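Loritz Phish Set

README, version 7

Loritz is a collection of phishing emails sent to small professional offices: solicitors, accountants, surveyors and a few letting agents. It is meant for people who train or test mail filters and want messages aimed at firms that hold client money. It is maintained by Marleny Cáceres and Khadija Bensaid.

Contents

The set holds 208 messages from 11 offices. Each message is a plain text file with the headers at the top and the body below. Attachments have been removed and replaced by a line giving the file type and size. Links are kept, but the dots in the host name are written as [dot] so that they can't be clicked by accident.

A separate file, labels.csv, has one row per message:

id: matches the file name
lure: invoice, bank details change, court notice, shared document, payroll, other
sender_type: outside address, lookalike domain, hijacked account
replied: yes, no, unknown
month: month received, no day
notes: free text, often blank

How the messages were collected

Staff forwarded suspicious mail to a shared mailbox hosted by Eteck. Forwarding strips some headers, so offices that could export the original message were asked to do that instead. Where only a forwarded copy was available, the notes column says "fwd". Anything that was plainly ordinary advertising was dropped.

Collection closed in October. A late batch from the Rantala office arrived as a single mailbox export and was split by script. Two of those files have a stray blank line before the headers, which most parsers will put up with.

Labelling

Both maintainers labelled every message separately. They disagreed on 20, nearly all of them in the lure column, where a message claimed to be a shared document and then asked for an invoice to be paid. These are labelled by what the reader is asked to do first. "Hijacked account" was used only when the owner of the account confirmed it.

Personal data

Names, phone numbers, account numbers and case references of real clients have been swapped for made-up ones of the same length. Names used by the attackers were left alone unless they belonged to someone at the office. If you find anything we missed, please write to the project mailbox before opening a public issue.

Known problems

Court notices are over-represented, as two of the offices handle mostly court work. All messages are in English. Messages already blocked by the Cirport gateway never reached staff, so the crudest attempts are largely absent.
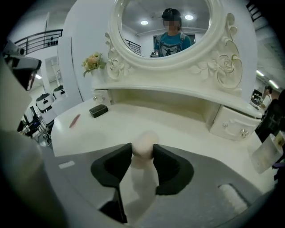

Use and licence

Free for research and teaching. Please don't send the messages to live mailboxes, even as a staff exercise, without first replacing the links. Redistribution is fine if this file goes with the data.

Changes

Version 7: Rantala batch added, month column filled in.
Version 6: duplicate court notices merged.
Version 5: attachments removed from all files.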